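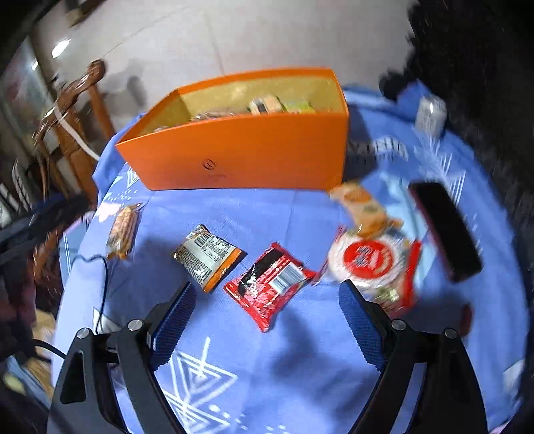

Figure 3. Round table with a patterned blue tablecloth.

4.2 Shared mentoring and time to first independent project

The result that excited us most came from the mentoring records. Of the 625 graduate students and postdocs in the Maststead cohort, 371 had at least two supervisors from different departments, typically one in engineering and one in a clinical unit. These trainees started a project of their own well before their singly supervised peers, and the gap held up when we split the cohort by degree, by year of entry and by size of home lab. We had expected a small effect at best. What we found was visible in the raw plots, before any modeling at all!

The interviews help explain why. Trainees with two supervisors told us again and again that they had learned to describe the same problem in two ways — once as a signal to be measured, once as a patient to be treated — and that this habit made it much easier to spot a question worth asking. Several said the first months were confusing, and a few would have liked clearer rules about whose deadlines came first. The coding scheme for the interviews follows Makowska, with two categories added by Fenna Van Damme after the pilot round in October.

We also looked at shared equipment. The Zudlow imaging suite logged 500 bookings by trainees during the study period, and 93 of these were made jointly by people from different departments. Joint bookings ran longer and were more often followed by a second visit, which fits nicely with the idea that the suite works as a meeting place as well as a service. The Cotetti site keeps its logs on paper, so we could not repeat this part of the analysis there, and we would love to see someone do it.

One caution applies to both findings. Students who seek out a second supervisor may already be more independent, and our records do not say who made the first approach. Section 5 returns to this point using the subset of trainees whose second supervisor was assigned on entry.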